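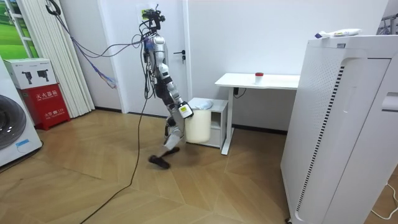
Is the Welton household package worth it over the base kit?

Posted 15 February 2018 by holtolska_user

We're looking at the Welton humanoid for chores in a small apartment. The base kit covers walking and standing. The household package adds carrying and simple desk work, and the Koreck sales page says it handles loads of up to 3 kg. It costs 400 a month on top of the lease, with a minimum term of 28 weeks. Has anyone run it in a room with furniture on all sides? I mainly want to know if it can carry something in one hand and still use the other. I'd also like to know how much setup there is before it does a full round by itself.

Ankica Bošković
We have had the package since November. Yes, it can carry with one hand and reach with the other - a bucket by the handle on one side, the free arm out over a desk, for instance. Put light things in the bucket to begin with. Setup took us three days, mostly mapping the room and teaching it where the door and the desk are. Plan your cable route first if you run it on the tether. Ours goes up high and down to the robot's back, and there is a second cable on the floor that you have to keep clear of the feet. Support answers email within a day.

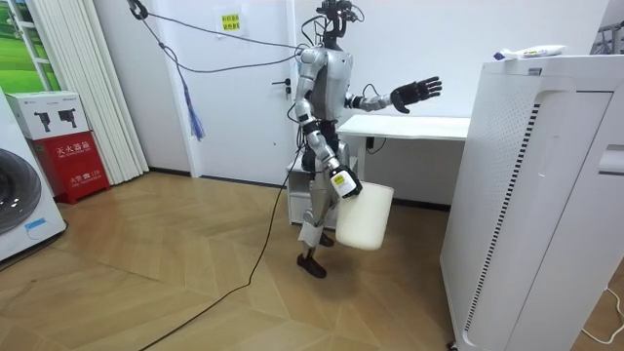
Spahić
Three days sounds short to me. Ours took over a week, and we had to redo the map after moving one cabinet. The carrying works fine, but I would ask Koreck for a shorter term before signing. They gave us one when we asked. Also check whether the grippers are covered in the lease, mine were billed separately.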